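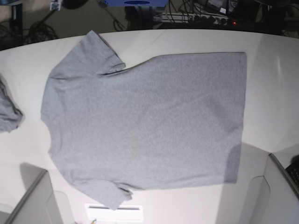 Fokari Blank Tee, Heather Gray

Item 224. Short sleeve, crew neck, no print. Sold by Moschos, shipped from our Faltthorpe stockroom.

Plain tee for printing, dyeing, sewing class, or just wearing under stuff. Midweight cotton blend. Tubular body so no side seams to fight with when you're lining up a design. Tear-out label at the neck.

Sizes: XS to 3XL. Runs a bit long, normal in the shoulders. Between sizes, go down unless you like it baggy.

Colors: heather gray, white, navy, black. Forest green is out untill the new lot comes in. Please don't order it in the comments box, we can't hold it for you.

Packs
Single
Pack of 2
Pack of 9 (one size per pack, no mixing)
Carton orders up to 1,000 shirts, email first for a price

Printing notes
Screen print: takes water-based and plastisol fine. Test one first. The gray has polyester in it so keep the dryer temp down or you may get a shadow where the platen was.
Heat transfer: ok. Pre-press a few seconds to get the damp out.
Dye: white only. The heathers come out patchy, no refunds on dyed shirts.
Embroidery: use a cut-away backing, tear-away puckers.

Washing
Cold, inside out, with like colors. Tumble low. Expect a little shrink in length the first time, not much in width. No bleach on the grays.

Goes with
Rirner folding board, adult size. Fits everything up to XL, bigger ones need an extra tuck at the side.
Rirner clear sleeves, self seal

Shipping
Last day for holiday orders is 11th December. Anything after that goes out in the new year. Cartons go by freight and need someone there to sign. Pickup at Faltthorpe is free, bring your order number and use the side door, front buzzer is broken.

Returns
Unprinted, unwashed, label still in. Exchanges for size are fine, you pay postage one way. Check sizes before you print becuase once there's ink on it it's yours.

Bulk price sheet on request. Swatch card free with any order, just tick the box at checkout.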